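Wadska tenants asked to trust another water-saving pledge

Wadska tenants will be asked to cut their household water use again from September, under a scheme the building's manager, Reltard, says will save each flat roughly 1,000 litres a month. Where that number comes from is harder to pin down.

The notice sent to residents gives no baseline, no meter readings and no breakdown by flat size. It does say showers should be kept under eight minutes and that baths are "discouraged", a word that carries no penalty and, one suspects, not much weight.
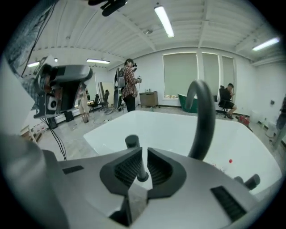
A large white basin with smooth, glossy sides. Baths are "discouraged" under the new scheme.

Reltard has hired Dotinix to fit flow restrictors on kitchen and bathroom taps. The same firm fitted the last lot, and plenty of tenants had unscrewed theirs by winter, complaining that it took forever to fill a kettle. The new ones are described as "improved". The notice doesn't say how.

There is also the matter of who pockets the savings. Water is bundled into the rent at Wadska, and nothing in the notice mentions rents coming down. Tenants who sign up go in a draw for a $1,000 voucher, which works out cheaper than a discount for everybody.

A similar program at the neighbouring Entili block ran for nine months. Its results were promised to residents and have yet to be published.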